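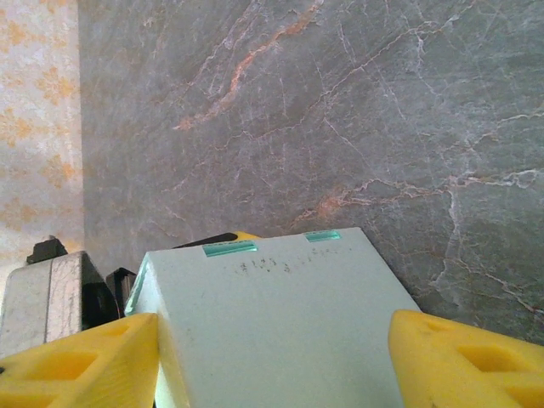

*A pale block between the yellow fingers, over the veined stone.*

I want to write about rules, and I will begin with a rule I do not like. At Skillside, where I have worked with small robot arms for six years, the first page of the handbook says: "The operator shall ensure that the gripper is in good condition." I have read this sentence many times, in two languages, and I still do not know what it asks from me. What is good condition? Who decided it, and on which day?

My mother tongue is not English, so perhaps I read rules more slowly than my colleagues do. I must take each word and look at it. This is tiring, but it has one advantage. When a sentence has nothing inside, I notice it quickly.

The fingers on our grippers are yellow plastic with the layered look of printed parts. They are cheap, and this is exactly why people do not treat them as safety parts. A motor has a serial number and a service sheet. A printed finger comes out of a box. If it breaks, we put another one and continue. In the book of the Drikine cell, which I had to go through in December for the yearly review, there were 304 entries for the year. The motor, the cable and the controller all appeared there many times. A change of fingers was written down twice. I changed more than two myself.

My opinion is simple. The part that touches the object should have the strictest rules of all, and today it has the weakest. The finger decides how hard the object is pressed, where it is held and if it will slip. All the careful limits in the software suppose that the finger has the shape it had when someone measured the force. After some months of work the pads are not the same, a corner has become round, and the number on the screen tells us about a finger which is not there any more.

I would like three things written in the handbook in place of that first sentence. Each finger pair gets a mark and a line in the book. The grip force is tested again after each change of fingers, with the same test block and the same speed. And a pair is thrown away after 150 hours of gripping, also when it looks fine. My colleagues do not agree with the last one. They say it is waste, and that a trained eye can see when a finger is finished. I have a trained eye too and it has been wrong. The number could be different, I have no special love for 150, but it must be a number.

The second rule I want to discuss is about the work surface. The Urkex guide, which we follow when we do work for their people, has 97 pages, and the surface gets one paragraph. It says that the surface should be "neutral and uniform". For a calibration I understand this. For everyday work I think it is bad advice. A robot which will go to kitchens and shops will meet stone with white and orange veins, and wallpaper with flowers just beside it. If we do all trials on a plain grey mat, we get a nice success rate and we learn little. The person who signs the acceptance paper believes that the rate belongs to the robot, when it belongs also to the mat.

So I would ask that every report names the surface and the background, in ordinary words. "Grey stone, white and orange veins, patterned paper on the left" is enough. It takes one minute. A reader can then judge for himself what the result is worth to him.

Here I must be fair to the other side. At Tshabalala, where I spent one autumn on a shared project, they had rules for everything, and the rules made people dishonest. There was a form for the start of the day with so many boxes that everybody filled it from memory at lunch. I did it too. A rule which cannot be followed on a busy morning teaches people that rules are for the drawer, and after this they do not follow the important ones either. My own three wishes are already three more lines, and I know how such lists grow.

For this reason I think each new rule should pay for its place by removing an old one. Our handbook still has a section about pneumatic hoses copied from a press manual of 1953, with the year still printed under it. We have no pneumatic hoses. I asked if I may delete the section and the answer was that it does no harm. I believe it does. A new worker reads it in her first week, understands that it has nothing to do with her, and reads the next section with less attention. The next section is the emergency stop.

People in our field like to speak about the big standards and about who will be responsible when a robot does something wrong. I read these discussions with interest, but most of my day is smaller than that. It is a block between two fingers, and a question whether it will stay there when the arm turns. For this question I would like a page which was written by someone who has held the fingers in the hand, and which I can finish reading before the first coffee.

I have sent my draft of the first page to our safety group. It has eleven lines, and the words "good condition" are not in it.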